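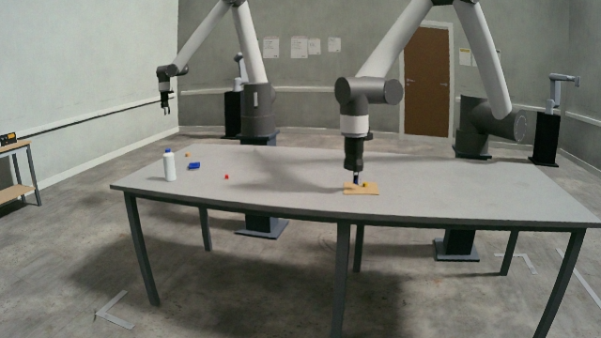
Image: Żak / Jirnanari

2024-03-17

I've been reading about the four-day week again, mostly because the firm in Plakthorpe where I do the invoices has started a trial of it. Thirteen weeks, same pay, everyone happier. So the email said.

I have my doubts. The office at Titby tried it last November and what people got was four longer days and a phone that still rang on the fifth. They called that a success because 54 per cent of staff ticked "better" on a form. Better than what? The form didn't ask, and it went round in the second week, when anyone would be cheerful about a day off.

I'm not against a day off — I'd have it tomorrow. But I want to see what happens to the work. Invoices don't shrink. Either someone does them faster, or they wait, or I do them at my kitchen table and keep quiet about it. I know which I'd bet on.

The other thing that bothers me is who gets left out. The cleaners aren't in the trial, and neither is the front desk. I asked why and was told it would be "looked at in phase 2".

Will report back in the summer, if there is a phase 2.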